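卓上型双腕ロボットセルの運用基準

卓上型双腕ロボットセルの運用基準(たくじょうがたそうわんロボットセルのうんようきじゅん)とは、作業台に小型のロボットアームを2台据え付けた設備について、設置、配線、背景、対象物の初期配置、動作の記録、停止手順などを定めた取り決めの総称である。産業用ロボットの安全規格が人の保護を主な目的とするのに対し、この種の運用基準は安全に加えて作業の再現性を扱う点に特徴がある。法令ではなく、研究室や企業が内部文書として定めるのが通例で、名称も「セル運用規程」「作業台手順書」など一定しない。

概要

対象となる設備は、アルミ押出材などで組んだ枠に作業面と壁面を取り付け、手前側または側面にアームを固定したものが多い。アームは可搬質量が小さく、食器、文具、布類、小型の容器といった日用品を扱う。動作は人が遠隔で操縦する場合と、学習済みのモデルが生成する場合があり、同じセルが両方に使われることも珍しくない。

このため運用基準は、操縦者が交代しても、また制御方式が変わっても同じ条件で作業を始められるように書かれる。標準的な文書は、適用範囲、用語、設備の要件、始業点検、初期配置、実施、異常時の処置、記録、改訂の各章からなる。

成立の経緯

早い時期の例として知られるのは、ジャクリーヌ・アメル(Jacqueline Hamel)がブルティコ社(Brutico)の実験部門でまとめた手順書である。当時の同部門では、作業台ごとに担当者が独自の置き方をしており、ある台で得た動作の記録を別の台で比較できないことが問題になっていた。アメルの手順書は、台の寸法とアームの取付位置を統一し、対象物の置き方を文章で指定した。初版は本文が短く、点検項目の多くを付表に回していた。

その後、ナデージュ・シャルパンティエ(Nadège Charpentier)がウレン社(Uren)で同種の文書を作成した際、壁面の模様と照明に関する章が加えられた。ウレン版は287の条項を持ち、内部文書としては大部であったため、現場では抜粋版が併用された。マルケイ(Mulcahy)の研究施設はこの抜粋版を下敷きにした短い規程を採用し、以後の小規模な施設ではこちらの構成にならうものが増えた。

用語については版による違いが残っている。ブルティコ版で「試行」と呼ばれる単位は、初期配置の完了からアームが待機姿勢に戻るまでを指す。ウレン版の「試行」は操縦または自動動作の開始から終了までで、配置の時間を含まない。両者の記録を合わせて集計する場合には換算が必要となる。

設備に関する規定

アームの固定

アームの基部は取付板を介して枠に直接締結し、作業面の板材には荷重をかけないことが求められる。締結部は増し締めの履歴を残し、取付板とレールの相対位置に合いマークを付ける。2台のアームの基部間隔は、双方の可動範囲が作業面の中央で重なるように定める。重なりのある領域では同時進入の扱いを別に規定し、一方が把持動作に入っている間、他方は領域の外で待機するか、定められた高さ以上に退避する。

配線

ケーブルは関節の可動範囲の全域で引っ張られず、かつ作業面に触れない長さとする。手首にカメラを載せる場合は、手首の回転に必要な余長を輪にして逃がし、結束は関節をまたがない位置で行う。結束バンドの切り残しは対象物や手袋に引っ掛かるため、根元で切りそろえる。コネクタの差し込みは始業点検の項目に含まれる。

壁面と作業面

壁面は隣接する設備や通行人が手首カメラに写り込むのを防ぐ目的で設けられる。無地の板を用いる基準と、模様のある壁紙を用いる基準があり、後者は学習した動作が特定の背景に依存していないかを調べる際に採られる。模様を使う場合、継ぎ目の浮きやめくれは交換の対象となる。作業面についても同様に、色調と柄を設備台帳に登録し、張り替えのたびに番号を改める。光沢の強い面材は照明の反射を生じるため避けるのが一般的である。 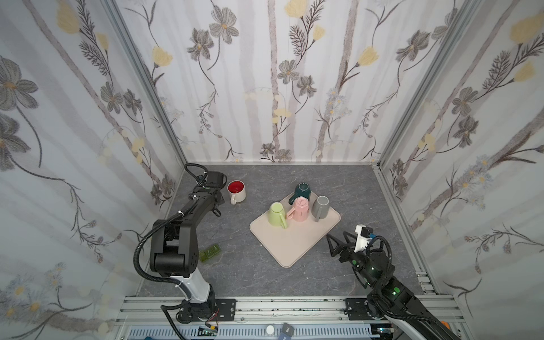 初期配置の規定は、試行を始める前に対象物をどこに、どの向きで置くかを定めるもので、運用基準の中でも改訂の頻度が高い。記述は対象物の種類、支持物、姿勢、向きの順に行う。マグカップのように取っ手を持つ食器では、同じ位置に置いても取っ手の向きによって接近できる方向が変わるため、姿勢と向きを必ず分けて記す。姿勢の区分は「正立」「倒立」「傾き」の三つが標準的で、トレーの上で伏せられた薄い黄緑、淡いピンク、灰色のマグは倒立、同じトレーの奥で斜めになった濃い青緑のマグは傾き、トレーを離れて左奥に口を上に向けて置かれた、内側の赤いクリーム色のマグは正立に当たる。色名は識別のために用い、姿勢の区分には影響しない。傾きについては、口縁の向く方角と取っ手の向く方角の両方を記録する。

トレーなどの支持物は、それ自体を対象物とみなすかどうかを先に決めておく。動作中に支持物がずれることを許す課題では対象物として扱い、初期の角度を記録する。許さない課題では固定具または滑り止めを使い、ずれた時点で試行を無効とする。作業面の辺に対して斜めに置く場合は、どの角を基準にしたかを書き添える。

課題に使わない物品が作業面にある場合の扱いは版によって異なる。ブルティコ版は原則としてすべて取り除くよう定める。ウレン版は、配置表に記載されていることを条件に妨害物として残すことを認めており、その場合は位置と向きも対象物と同じ精度で記す。マルケイ版はウレン版に従うが、アームの基部や肘に近い場所に妨害物を置くときは、試行前に低速で一巡させて干渉の有無を確かめるよう求めている。

実施に関する規定

始業点検

始業点検は通電前と通電後に分けて行う。通電前には締結部、配線、作業面の汚れ、壁面の状態を確認し、通電後には各関節の状態表示、カメラの映像、把持部の開閉、非常停止の作動を確認する。非常停止は操縦者の席と作業台の双方から操作できるものとし、点検では両方を実際に作動させる。マルケイ版の点検表は1枚に収められ、記入者と確認者が別人であることを条件としている。

動作の制限

速度の上限は、作業面の近傍とそれ以外とで分けて設定される。把持部の先端が作業面から一定の高さより下にあるときは低い上限を適用し、陶器など割れやすい物を扱う課題ではさらに引き下げる。ウレン版では把持部の開き幅にも上限があり、隣り合う対象物の間に指を差し入れる動作では、事前に定めた幅を超えて開いてはならない。

人がセル内に手を入れるのは、双方のアームが待機姿勢にあり、かつ駆動が切られているときに限られる。対象物を置き直すだけの短い作業にも同じ規定が適用される。遠隔操縦の場合、操縦者は操作装置から手を離したうえで声をかけ、配置担当者の返答を待つ。

異常時の処置

対象物の落下、破損、アーム同士の接触、映像の途絶が起きた場合は試行を中止し、無効の理由を記録する。破損した食器は破片をすべて回収し、把持部の指先に欠けや付着物がないかを調べてから再開する。接触が起きたアームについては、外見に異常がなくても原点の確認を行う。無効となった試行の記録は削除せず、区分を付けて保管する。

記録

記録には配置表の番号、開始時刻、操縦者または制御モデルの名称、結果の区分、特記事項を含める。手首カメラと固定カメラを併用する設備では、両者の時刻を試行ごとに照合する。結果の区分は「完了」「部分完了」「未完了」「無効」とするものが多いが、部分完了の定義は課題ごとに異なるため、配置表の裏面または付属文書に判定条件を記載する。

対象物には個別の管理番号を付ける。同じ型の食器であっても、欠けや釉薬のむらによって滑りやすさに差が出ることがあり、交換した場合は新しい番号を与える。番号は底面など、把持の際に指が触れない箇所に貼る。ただし倒立で置く食器では底面が上を向いてカメラに写るため、マルケイ版は高台の内側に無地の小片を貼り、番号は台帳側で管理する方式をとっている。

改訂と普及

運用基準は設備の更新に合わせて改訂される。メトロウ(Metlow)で開かれている実務者の会合では、各施設が配置表を持ち寄り、書式の共通化を進めている。7月の会合で配布された共通書式は138項目からなり、そのうち初期配置に関する部分が最も長い。会合に登録された配置表は400近くに上り、食器を扱うものが多数を占める。

共通書式に対しては、項目が細かく、配置に要する時間が試行そのものより長くなるという指摘がある。これに対しシャルパンティエは、必須項目を絞り、残りを任意とする二段階の書式を提案した。アメルは任意項目の欠落が後の比較を妨げるとして、省略した項目にはその旨を明記するよう求めている。現行の共通書式は両者の案を取り入れ、任意項目の空欄を認めず、「未測定」または「該当なし」の記入を求める形をとる。

関連項目

双腕ロボット
遠隔操縦
エンドエフェクタ
始業点検
非常停止
作業標準書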